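Home Bathroom Basins Mirrors Care & Spares Contact

We use cookies to keep your basket and remember your region. Accept Manage settings

Skyrme Wide Wall Mirror with Chrome Bottom Edge
Item 2717

We have been fond of this mirror since the first one came out of its carton, and it has only grown on us. Skyrme makes it for washbasin walls, and everything about it has been thought through with a basin in mind: the width, the way it hangs low to the counter, and above all the chrome strip that runs along the bottom. Most mirrors this size go dark and speckled along that lower edge first, where splashes collect and sit. The strip covers the cut edge of the glass completely, so water meets metal and you can wipe it away with whatever cloth you keep by the faucet.

It is a big mirror, and it makes a real difference in a small bathroom. Hung over a pale countertop and a white bowl it picks up light from the whole room, and two people can brush their teeth in front of it without bumping elbows (we have tested this at some length). It also looks good with ordinary bathroom clutter in front of it. Glass jars are especially nice, because you get every jar twice.

The chrome is a plain bright finish with no pattern and no lettering. We tried it next to the Wostico short-body faucet and the Wostico round drain plug and the three sit together very well. If your faucet is brushed or black the strip will stand out more, and some customers like that. Ask us for a sample piece of the strip if you want to hold it up at home first.

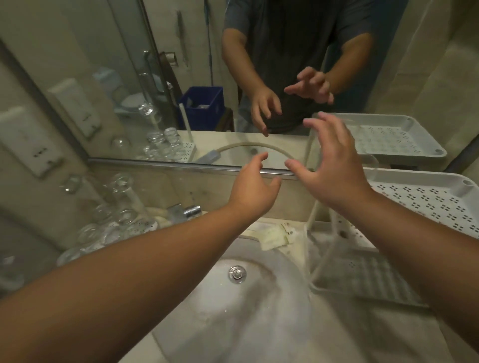 What is the best way to clean the chrome edge and the basin below it?

Use a soft damp cloth with a drop of dish soap, wipe along the strip from one end to the other, then dry it with a second cloth. The same cloth will take care of a ceramic bowl and its drain plug. Stay away from scouring pads and anything with bleach or acid in it, which will dull the chrome over time. For the glass, spray the cloth and not the mirror, so the cleaner doesn't run down behind the strip.

Fitting is a pleasant surprise for such a large piece. The mirror hangs on an Ineo rail that you screw to the wall first, and the rail has 19 slots along its length, so you can hit a stud or a solid bit of wall almost anywhere. Once the rail is level, lift the mirror on with a helper and let it settle. A small screw at each end of the rail lets you bring the bottom edge up or down a little until it runs parallel with the counter. Take your time over this part! A basin and a mirror that line up look wonderful.

Leave a gap between the strip and the counter so you can get a cloth through. We like 80 mm. Less than that and cleaning becomes a chore, and tall faucets can get in the way. If you have a switch plate or outlet beside the basin, measure to it before you order, as the mirror should not overlap it.

In the carton
Mirror with chrome strip fitted
Ineo wall rail
2 leveling screws, one for each end of the rail
Paper drilling guide, full width

Wall plugs are not included, as the right ones depend on your wall.

Goes well with
Astix perforated counter tray in white. It lets a wet soap or brush drain, rinses clean under the faucet, and is light enough to move with one hand.
Wostico round drain plug, chrome.

The strip is also sold on its own as a spare. Quote the item number from the label on the back of the mirror and tell us whether you need the end caps too. Returns are fine as long as the glass is unmarked and the carton corners are still in place, so please keep them until the mirror is up.

Page last updated: June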